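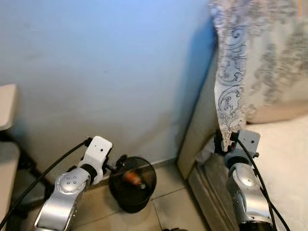 1 April 2021

**Gradar, save slots and the stamina bug**

Started on the save problem Valbona reported from the Verstead build. Load slot 3 after playing slot 1 and the stamina bar shows the value from slot 1 until you take a hit or rest. Slots 2 and 4 do the same if you go through the pause menu. Going back to the title screen first clears it.

Reproduced it on my machine on the second try. The save file itself is fine. I opened it in the Jornix inspector and stamina was stored correctly. The HUD keeps its own copy and only refreshes on a change event, and loading doesn't fire one. Added a forced refresh at the end of the load step. Bar is right now from both menus.

While in there I noticed the poison timer has the same kind of copy. Haven't touched it. Yusri is rewriting status effects and I don't want to collide with him. Left a note in his branch.

**Gold cap**

Yoga wants the purse cap raised before the next playtest. It's 4000 at the moment, and players who sell everything after the quarry hit it before they reach the harbor shop. I tried it without a cap and bought both top shields straight away, then walked through the lighthouse fight without dodging. So no cap is bad too. Options:

- keep the cap and add a bank chest in the harbor
- raise the cap and raise shield prices with it
- drop the sell price of ore

I prefer the ore change. It's one number in the table and doesn't need new art or text. Will ask Sulastri what she had in mind when she set the ore price in January.
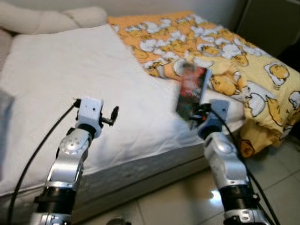
*Bed, orange and yellow duvet folded back.*

**Item list**

Exported the item table again. 273 rows, and almost all have descriptions now. The blank ones are the fishing lures, plus a "test_boot" that should have been deleted. It can still drop from barrels in the mill. Removed it from the drop list but left the row in, because old saves may point to it.

Long item names still run over the edge of the shop window at the small text size. Nabila has the layout file open, so I've left that to her.

**To do**

- [x] HUD refresh on load
- [x] test_boot out of barrels
- [ ] poison timer (after Yusri merges)
- [ ] ore price, talk to Sulastri
- [ ] check loading during the boat ride, it froze once and I couldn't get it to do it again
- [ ] send Valbona a new build, she'll retest slots 2 and 4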